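Plitis Wrist Kit: data card and readme

Welcome, and thanks for stopping by! The Plitis Wrist Kit is our rental package for shops that take old desktop computers apart and would like a robot to share the work. Bidska builds the gripper and mount, Trotska looks after the software, and this card goes with the sample recordings so you can see what you're getting before you book (please do look first, it saves everybody a phone call).

What's in the sample set

There are 1470 short clips, all shot from the wrist camera, plus joint logs at matching times. Everything is desktop cases with the side open, and we kept the awkward views in, cables and all.

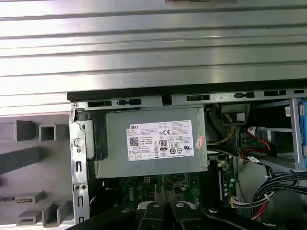

Wrist view with the fingers close together, facing a DELL power supply in an open case.

Labels like the one on that supply are a mixed blessing. The big marks come through nicely, but the fine print often doesn't, so please don't plan on reading part numbers from these clips. A close-up camera is on our wish list for February.

Folders

clips/ has the video, split into 31 sessions
logs/ has the joint and gripper readings
notes/ has operator remarks, some of them rather chatty

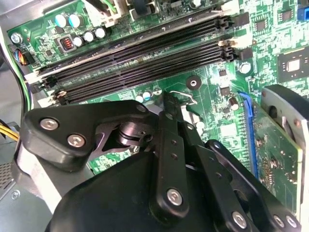

Gripper over the motherboard, four empty memory slots behind it.

Known limits

The gripper's own links can hide a good part of the board, the processor area especially. If your task needs that spot, add the optional side camera from Bhuiyan, which the software already supports. Rental starts at 800 dollars a month, with setup help included.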